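Manutenção de Sistemas Robóticos Médicos
Apontamentos da aula 8: a célula de sutura, preparação e cuidados com os punhos articulados

Estes apontamentos completam a aula e não substituem o manual do equipamento. Também não o repetem, e aviso já que em dois ou três pontos discordo dele. Quem vier à bancada sem ter lido o capítulo da calibração vai perder a manhã.

1. O que se entende por célula

Na nossa bancada, a célula de sutura compreende os braços, os instrumentos, a almofada de treino, a iluminação e o programa de registo Flurkex. O fornecedor da integração, a Drarkora, chama a isto "solução pronta a usar". Tenho dúvidas quanto ao "pronta". Desde que a montámos, em agosto, nunca a liguei sem ter de mexer em alguma coisa, e a iluminação é quase sempre a primeira.

O erro habitual de quem começa é tratar a célula como se fosse só o braço. A maior parte das avarias que nos chegam como "o robô falhou" está noutro sítio: um instrumento mal encaixado, a almofada que escorrega no suporte, um cabo de tração com folga.

2. Antes de ligar

Verificar o encaixe de cada instrumento à mão, com a célula sem tensão. Rodar o punho nos dois sentidos até ao batente. O movimento deve ser contínuo; um salto pequeno, quase só audível, é sinal de cabo desfiado, e o instrumento sai da bancada nesse momento. Não se "experimenta mais uma vez".

O contador de utilizações merece pouca confiança. O manual manda trocar o instrumento às 100 sessões. Já retirei instrumentos muito antes disso e já vi outros chegarem lá em bom estado. O contador regista quantas vezes o instrumento foi montado e ignora por completo o que lhe fizeram entretanto. Uma sessão de nós apertados com força gasta mais do que várias de simples transporte de agulha. Usem o número como lembrete e inspecionem.

3. O punho e o eixo das garras

O ponto que mais sofre é a articulação das garras. O parafuso do eixo tem de estar assente na face metálica, sem rebarba. Nas folgas entre os segmentos acumulam-se resíduos do corante vermelho e fibras de fio, e é ali que a limpeza costuma ser feita à pressa.
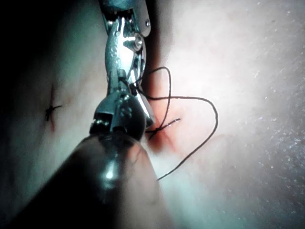 Fig. 1. Garras e parafuso do eixo durante o exercício; à esquerda, um ponto já atado.

Reparem como o fio passa por trás do punho e se cruza consigo próprio. Um laço largo junto de uma articulação é um risco mecânico, e não apenas uma falta de elegância do operador: se o fio entrar numa folga, o cabo de tração passa a trabalhar contra ele. Quando isto acontece, parar, abrir as garras por comando manual e retirar o fio com pinça. Nunca puxar pela ponta livre.

Um ponto bem atado também prova pouco. Diz-nos que aquele nó se fez. Sobre a folga do eixo ou o estado dos cabos não diz nada, e é por isso que não aceito relatórios de manutenção em que a única evidência seja uma fila de pontos bonitos.

4. Limpeza e lubrificação

Limpar com o punho fletido e depois direito, porque há superfícies que só ficam acessíveis numa das posições. Escova macia, água destilada, secagem com ar a baixa pressão. O lubrificante que usamos é o Firkier, uma gota por articulação. O folheto promete que ele "regenera" a superfície do metal. Não conheço lubrificante que regenere metal. Lubrifica razoavelmente e não deixa película pegajosa, o que me basta.

A superfície de preensão das garras não leva lubrificante nenhum. Se levar por engano, desengordurar e repetir o ensaio de retenção.

5. Alinhamento dos dois instrumentos

A calibração automática acerta cada braço em relação à base. A posição de um instrumento em relação ao outro é calculada a partir daí, e os erros somam-se. O programa mostra um visto verde no fim, que significa apenas que a rotina chegou ao fim. O ensaio que interessa é o de aproximação: levar as pontas quase ao contacto, devagar, e comparar a distância real com a que aparece no ecrã. Fazer isto em 3 posições da almofada, e uma delas deve obrigar um dos braços a entrar de lado.

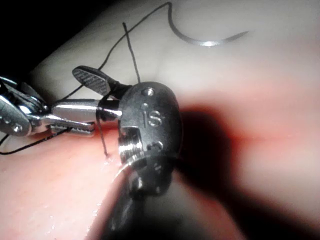
Num comentário deixado na página da disciplina, Zamora objeta que o ensaio de aproximação é redundante: se a calibração de cada braço estiver dentro da tolerância, a soma dos erros também fica dentro de um limite conhecido, e aproximar pontas metálicas só acrescenta risco de as danificar.

O argumento está certo no papel. Supõe, porém, que o encaixe do instrumento no braço é rígido, e o nosso não é. Quanto ao risco de dano, existe, e por isso o ensaio se faz à velocidade mínima e com o pedal de paragem debaixo do pé. Quem quiser demonstrar que o ensaio é dispensável tem aqui um bom tema de trabalho final; peço só que traga medições.

6. Registo

Cada intervenção fica na folha da célula: instrumento, sintoma, o que se fez, resultado do ensaio depois de montar. "Verificado, OK" não é um registo. O erro 347 do Flurkex, que o manual atribui a "causa externa", deve ser anotado com a posição dos dois braços no momento em que surge. Tenho a suspeita de que depende da flexão do punho, mas por enquanto é só uma suspeita.

Para a próxima aula: ler o procedimento de substituição do cabo de tração e trazer luvas sem pó.

Materiais relacionados
Aula 6: Sensores de força, o que medem e o que se diz que medem
Aula 7: Cabos de tração e polias
Aula 9: Substituição de um cabo de tração
Folha de registo da célula (modelo)
Guia rápido do Flurkex
Critérios de avaliação do trabalho final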